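Two Arms, One Table, and a Long List of Cables

By A-yeong Cha
17 July 2023

Maserdale does not look like a robot town. Feed store, tire place, a bakery that closes at noon. But drive out past the old cannery and there's Brondo, a small firm that wants to put a two-arm robot on your workbench and charge you by the month for it.

The kit is called Drorico. I spent two days with it. Came away tired, a bit impressed, with a notebook full of complaints.

First the deal. You don't buy the thing. You sign up for a minimum of five months, pay $3,000 a month, and Brondo sends the arms, the grippers, the cameras and a person to bolt it all down. The person stays until it runs. After that it's phone support, and the phone support is good – I called twice under another name and got a human both times. When the five months are up you can send everything back, no questions, though you do pay for the crate.

Who's it for? Small shops, the sales people say. Folks doing kitting, packing, sorting, anything dull done at a table. Also college labs, who want to teach the arms a job by hand and record every run. Brondo seems happier talking about the labs, and the software shows it. The recording screens are lovely. The screens for running the same job all day long are a mess, three menus deep, and one button says "Comit."

Setup took most of a morning. Table, mounting plates, paper down, power, network, then the cables. So many cables. The manual has a fold-out page just for those and it still left me guessing on one.
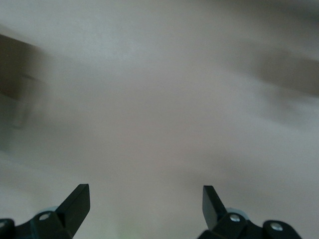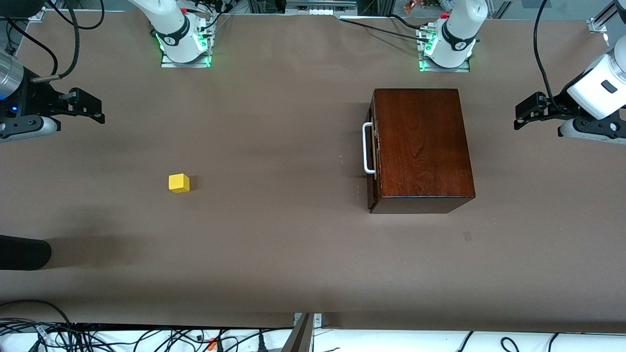 Teaching is the fun part. You lead the arms through a job, the software keeps the run, you do it again. And again. Brondo says plan on an afternoon for a simple pick and place, and I'd call that fair if you already know your way around. I didnt. My first runs were jerky and I kept forgetting which arm was which, because left and right are the robot's, so if you sit facing it everything is swapped. Put a sticker on each one. Save yourself the grief.

Cameras come in two kinds, the fixed ones looking over the table and the small ones that ride along with the gripper. The riders blur when the arm moves fast. Slow down a little, you get cleaner video and the day gets longer. Brondo's advice is to slow down. The default speed setting says otherwise and I wish they'd change it.

The other name you'll hear is Hamann, who rent a single-arm setup for less. I tried that one in February. Easier to live with, quicker to start, takes up half the table. But one arm can't hold a thing steady while it works on it, and plenty of table jobs come down to exactly that.

Smaller gripes. The fan in the control box whines. The emergency stop is on a cord that's too short, so it ends up wherever the cord reaches and not where you want it. Spare finger tips cost extra and ship from a warehouse that doesnt answer email.

Would I sign? For a lab, yes, this term. For a packing bench I'd wait for the next software, which Brondo promises by the end of the year, and I'd ask for a longer cord.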